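4. Setting up the divided box

The Rallow leaflet says the box "organizes any desk in minutes." It won't. It holds small things apart from each other, and that only works if you decide what goes where before you start filling.

4.1 Wipe the inside with a soft, damp cloth. Skip the "plastic polish" sold next to it. We tried it and couldn't see what it did.

4.2 Fit the long dividers first, then the short ones. Push each down until it stops. If one stands proud of the rest, pull it out and start that row again.

4.3 Put the box on a level table, away from the edge. Leave enough space in front for both hands.

Note: Tinted walls hide less than the leaflet claims. You will still see the mess - it will just be browner.

4.4 Sort your items on the table before loading. Milagros Aquino, who tested this section, filled hers straight from a drawer and had to empty it 2 times.

4.5 Load the back compartments first and keep the heavy pieces low.

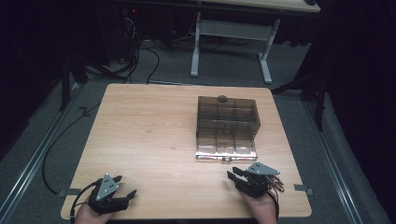 4.6 Close up and try moving the box a few inches. If the contents shift from one compartment to the next, a divider is not seated. Go back to 4.2.

Caution: Do not carry the box by its lid. The leaflet gives a load limit of 900 grams. We would stop at 400, whatever the leaflet says.

4.7 Labels are optional. Most of ours had peeled by November. For spare dividers, ask for part 413.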